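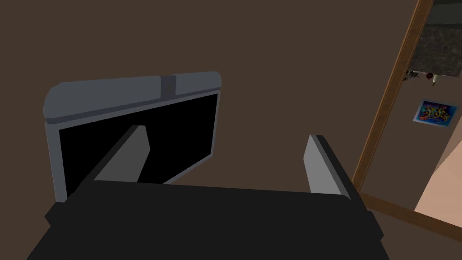 说起染毛线,我大概是身边朋友里最晚入门的一个。织了好多年,一直都是买现成颜色,偶尔碰上喜欢的就多囤两团,囤到柜门关不严。真正动了自己染的念头是今年八月,起因特别小:想给家里人织一件褐色的开衫,跑了好几家店,不是偏红就是偏黄,要不然就掺着亮闪闪的丝。我心里想要的褐色很老实,就是图上后面那一大片的深褐,平平的,没有别的颜色掺和进来,看久了也不腻。店里的人听我讲半天,拿出来的还是巧克力红。我回家路上就在想,那干脆自己煮一锅好了。

结果这一煮就煮到了年底。今天是2018年12月12日,开衫还差一只袖子,锅倒是已经换过一口了。趁着外面下雨,把这几个月的事情记一记,也算给明年的自己留个底,不然到时候肯定又什么都忘了。

先讲核桃皮。用青核桃的外皮染褐色是很老的办法,据说不用加媒染剂就能上色,对我这种嫌麻烦的人实在太友好了。我住在Flindport,镇上没有几棵核桃树,有也在别人院子里。后来是在去Momham的路上看见的,路边一排老树,底下落了一地青果子,有的已经被车压扁了,地上一摊一摊黑印。我把车停好,先去旁边那户人家敲门问了一声,人家很高兴,说你最好都拿走,踩在鞋底上洗都洗不掉,还给了我两个旧袋子。袋子底下有个洞,所以我后备箱里至今还有一块褐色的印子,大概会跟着这辆车一辈子了。

拿回家剥皮,忘了戴手套。这一条请大家一定记住!我那双手黑了快三个星期,指甲缝里尤其难看,去面包店买东西都把手缩在袖子里,找零的时候最尴尬。柠檬汁试过,小苏打试过,用盐搓也试过,统统没用,最后是靠它自己慢慢长掉的。剥下来的皮称了一下,791克,看着好大一盆,泡到水里倒也不觉得多了。泡了三天,水面上浮一层东西,味道嘛,有点像下过雨的木头堆,我个人不讨厌,家里另外两位很讨厌,所以后来盆就搬到后门外面去了。

毛线用的是Fagerlund的本白羊毛,在Adora买的。Adora是我们这边的一家小毛线店,开在一条很陡的街上,每次去都走得气喘,进门先在椅子上坐五分钟。我特别喜欢那家店的一点是,线都不缠成团,一绞一绞地挂着,可以伸手去摸。我买了408克,织开衫理论上够了,老板娘还是劝我多拿一绞,说自己染的线将来补不到一模一样的。我当时嘴硬没听,现在织到最后一只袖子,每天都在量剩下的线还有多长。老板娘的话要听啊。

第一锅煮得太急了。我把水直接烧到滚,毛线放下去,又忍不住拿筷子翻来翻去,捞出来一看,颜色倒是有了,线也毡了一半,摸上去像旧拖鞋的鞋垫。还好只放了一小绞试水。羊毛怕热也怕折腾,这道理我洗毛衣的时候明明懂得很,换成一口锅就全忘了。第二锅我买了支温度计,一直守在71度,不让它往上跑,也尽量不去碰它。守锅这件事比我想的舒服多了,搬把椅子坐在炉子旁边,看看书,喝喝茶,隔一阵子探头瞧一眼,一个下午就这么过去了。很久没有这样名正言顺地发呆过了。

捞出来的时候我有点失望,湿的线看着几乎发黑。那天晚上挂在浴室里滴水,我刷牙的时候还在叹气,想着这下要织一件黑开衫了。第二天早上再看,干了一半,褐色慢慢浮出来,越干越好看。所以如果有人也在家里染,看见湿线先别急着下结论,睡一觉再说。
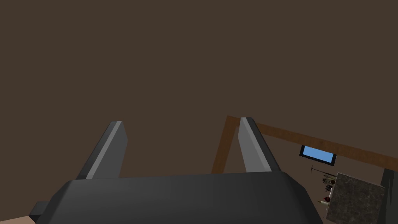
再说深灰,那是后来贪心才有的。染完褐色锅里的水还很浓,倒掉实在舍不得,书上说加一点铁进去颜色会变暗,变成偏冷的灰褐,我就想拿来做门襟和袖口的配色。配色这种事,光在脑子里想总是想得太美,像图里下面那块深炭灰,正面靠左和中间稍微亮一点,到右边斜下去的地方就差不多是黑的了,后面衬着一整片褐色,两样都不鲜艳,放在一起却很安稳。我看了就放心了,深灰配深褐是可以的,不用再夹一道米白进去讨巧。

铁水我是用生锈的钉子泡醋做的,装在一只旧果酱罐里,盖子不拧紧,放在窗台上。泡了两个星期,颜色跟隔夜的浓茶差不多。用的时候一次只加一小勺,加多了毛线会变脆,手感发涩,这个我是吃过苦头的:头一次觉得颜色怎么还不变,又添一勺,再添一勺,突然就暗下去了,救都救不回来。那一绞线现在拿来绑番茄架子,也算有个归宿。另外染锅和吃饭的锅千万要分开,我原来那口汤锅就是这么牺牲的,后来专门去旧货店找了一口搪瓷的,边上磕掉一块,便宜,很好用。

至于洗,我的做法是等线完全凉透再洗,水温跟线差不多,一盆一盆地换,洗到水不再带颜色。听起来简单,我第一回洗了不知道多少盆水,腰都直不起来,后来学乖了,把盆架到浴缸边上站着洗。洗好用旧毛巾卷起来压一压,不要拧,然后挂在通风的地方阴干。我家阳台太阳大,有一绞挂得靠外了点,朝外的那一面似乎比里面浅了一些,织进去倒成了很淡的云纹,家里人说是整件衣服最好看的地方。我也就没有纠正,点点头认下了这份手艺。

开衫的样子很普通,从领口往下织,平针,两个口袋。口袋是被要求加上去的,说要放眼镜和手机。我不太会算密度,织样片又总是偷懒,所以身片拆过一次,拆的时候心疼得不行,不过自己染的线拆下来卷卷的一大堆,颜色深深浅浅,放在膝盖上看着也挺高兴的。袖口的深灰已经配好了,门襟还在犹豫要不要用单罗纹,双罗纹松一点,可是我觉得穿久了会垮。有经验的朋友请留言教教我,我这周大概还在跟那只袖子较劲,不会那么快织到门襟。

明年想试试洋葱皮,已经在攒了,厨房抽屉里满满一袋,每次找剪刀都飞出来几片。也有朋友说茜草根的红特别耐看,可惜要先用明矾煮一遍,我还在给自己做思想工作。如果八月再去Momham捡核桃,我会带手套,也会带一个没有洞的袋子,再给那户人家捎一双毛袜子去,尺码得先想办法打听一下。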